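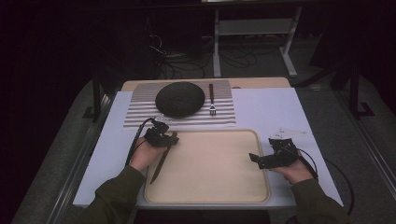 A knife and a tray on a table, with a striped placemat.

Firau language

Firau (also called Vidine Firau, and in older sources "Coast Speech") is a language spoken on the island of Vidine, mainly in the villages between Fothergill Bay and the market town of Orton. It has about 3000 speakers. Most of them also speak English, which is used in the secondary school at Orton, in the courts and in most written business. Firau is treated as a language isolate, although several proposals have been made to connect it with languages of the nearby mainland.

The language is best known among linguists for its noun classes and for the way it expresses the use of tools and other instruments. The standard description is the reference grammar by Xolani Buthelezi, who worked on the island over several long stays and later helped to revise the spelling system used in local schools.

Name

The name Firau comes from fira, "to speak clearly" or "to speak so as to be heard across water." The ending -u forms nouns from verbs, so that the name of the language means something close to "clear speech." Speakers in the inland villages more often say Fira na Vidine, "the speaking of Vidine," when they want to separate it from English.

Early settlers wrote the name in a number of ways, including Feerow and Phirow. The present spelling was first used on parish notices at Fothergill Bay and was kept when the orthography was revised.

Distribution and dialects

Firau has two dialects, known as Bay Firau and Hill Firau. Bay Firau is spoken along the coast and in the fishing settlements. Hill Firau is spoken inland, in the farming villages above Orton. Orton itself has speakers of both, and children who grow up in the town often mix features of the two.

The dialects are mutually intelligible. The clearest difference is in the treatment of h between vowels, which is kept in the hills and lost on the coast. The verb "to see" is tahe in Hill Firau and tae in Bay Firau. There are also differences in everyday vocabulary, most of them to do with boats, weather and plants. Hill speakers have few native words for sea fish and borrow the coastal terms when they need them.

Older people on the coast describe the hill dialect as slow, and hill speakers describe the coastal dialect as swallowed. Recordings do not show a consistent difference in speed, but unstressed vowels are shorter on the coast and are often dropped at the end of a phrase.

Sounds

The sound system is small. The consonants are p, t, k, m, n, f, v, s, h, l and r. The vowels are i, e, a, o and u. There is no contrast between long and short vowels in native words, though a vowel may be drawn out for emphasis.

The letter r stands for a single tap of the tongue. In the speech of some coastal families it is replaced by l at the beginning of a word, and this habit was once widely copied in comic songs. The sound written v is made with both lips by older speakers. Younger speakers usually have the same v as in English.

Syllables consist of a vowel alone or a consonant followed by a vowel. English words are reshaped to fit this pattern, either by adding vowels or by leaving consonants out: lamp becomes lamapa, and school becomes sukulu. Stress falls on the second-to-last syllable, and it shifts when a suffix is added. Firau has no tones. An early word list marked some vowels with accents that later readers took as tone marks, but Buthelezi argued that they were the compiler's way of showing stress, and this reading is now generally accepted.

Grammar

Noun classes

Every Firau noun belongs to one of seven classes, each with its own prefix. The classes are usually named after their typical members: persons, animals, plants, tools, foods, places, and a last class that takes abstract nouns along with most loanwords. The prefix for persons is na-, as in nateo, "woman." The prefix for tools is ki-, as in kivaro, "knife," and kisane, "tray." The prefix for foods is lo-, as in lopune, "loaf."

Some roots can appear in more than one class, with a change in meaning. The root -pune in the food class means a loaf, but in the plant class the same root refers to standing grain. The root -sane, "tray," can take the place prefix to give a word for a flat clearing or a threshing ground. Pairs of this kind are common, and speakers make up new ones freely in riddles and jokes.

Membership is not fully predictable. Boats belong to the animal class, while oars belong to the tool class. Rivers are places but the sea is a person, a fact that is often mentioned in accounts of the island's stories. Buthelezi warned against drawing conclusions about belief from such cases. In his view the sea had probably moved into the class of persons through a sound change that made two prefixes alike.

Word order

The verb normally comes first, followed by the subject and then the object:

Sare nateo lopune.
"The woman cuts the loaf."

A noun can be moved ahead of the verb for emphasis, in which case the particle e is placed after it:

Lopune e sare nateo.
"It is the loaf that the woman cuts."

Adjectives follow the noun and carry the same class prefix. Numerals come before the noun and do not agree with it, except in counting people.

Instruments

Tools and other means are introduced by the particle me, which stands before the noun:

Sare nateo lopune me kivaro.
"The woman cuts the loaf with the knife."

Under certain conditions me attaches to the verb, and the instrument then takes the place of the object:

Sareme nateo kivaro.
"The woman uses the knife for cutting."

This construction has drawn more discussion than any other part of the grammar. In the first sentence the loaf is affected by the action, and the speaker presents the knife as additional information. In the second the thing cut is left out and cannot be added without starting a new clause. Bay speakers accept the second pattern with any tool. Hill speakers restrict it to actions done habitually or as a trade, and reject it for a single event.

Body parts are never introduced by me. To say that something was done by hand, speakers use the particle so, which otherwise marks companions. "She works by hand" is therefore expressed in the same way as "she works with her sister."

Tense and evidence

Verbs are not marked for tense. Time is shown by adverbs or left to context. Verbs may, however, take a suffix showing that the speaker did not witness the event. The suffix is -ri, and it is expected in stories, in news passed on from others and in statements about a person's own birth or early childhood. Leaving it out of a report is considered careless, and in a dispute it can be taken as a claim to have been present.

The use of -ri has caused practical difficulty in the court at Orton, where Firau testimony is interpreted into English. Interpreters formerly left the suffix untranslated. Current practice is to add a phrase such as "as I was told," which some lawyers have objected to on the ground that it makes careful witnesses sound uncertain.

Vocabulary

Most basic words have no known relatives outside the island. Loanwords from English are numerous in the areas of schooling, machinery, medicine and law. Many older loans are no longer recognized as such by speakers, among them kopo, "cup," and tepili, "table," which have lost any trace of a prefix and belong to the last class.

The language has a large set of verbs for cutting, breaking and dividing. Sare is used for cutting with a blade against a surface. Other verbs are used for trimming in the air, splitting along the grain, tearing by hand and snapping something brittle. A general verb meaning simply "to cut" does not exist, and sare is used in that sense only by younger speakers and in school materials.

Kinship terms distinguish older from younger siblings but not brothers from sisters. Married couples address each other by the name of the house they live in, a custom still followed in the hills and less often on the coast.

Writing

Firau was first written by clerks and clergy at Fothergill Bay, who used English spelling habits and were not consistent. A parish reader printed there introduced a more regular system, but it did not write h and so suited only the coastal dialect. Hill villages made little use of it.

The current spelling, sometimes called the Orton orthography, was drawn up by teachers working with Buthelezi. It writes h in all words where hill speakers pronounce it, and coastal readers are taught to pass over it. Class prefixes are joined to the noun, while the particle me is written separately unless it is attached to the verb. The treatment of me was disputed for a long time - the printers wanted it joined in every case to save space - and both spellings can still be found on shop signs.

Research

The earliest known record is an unsigned word list kept with the harbor papers at Fothergill Bay. It contains many fishing terms and very few verbs. Later collectors added proverbs, songs and a short outline of the grammar based on Latin models, in which the noun classes were described as genders and the particle so was confused with a preposition of place.

Buthelezi's grammar was the first to treat the language on the basis of recorded conversation. It was followed by a collection of texts, most of them told by hill farmers, with notes on dialect. His dictionary was left incomplete. The finished part covers the Hill dialect through the letter m, and the remaining slips are held in the school library at Orton, where they may be consulted on request.

Later studies have been concerned mainly with the instrumental construction and with the speech of children in Orton. These children use sareme and similar forms for single events, as coastal speakers do, even when both parents come from the hills.

Present use

Firau is used in the home, at market and in church. It is taught in the primary schools, and a singing contest in the language is held at Fothergill Bay each July. English is preferred for letters, and text messages commonly mix the two languages.

The number of children learning Firau at home is steady in the hills and lower on the coast, where families more often move away for work. Evening classes for adults are offered at Orton and are attended mostly by the grown children of people who left the island.

See also

Language isolate
Noun class
Evidentiality
Instrumental case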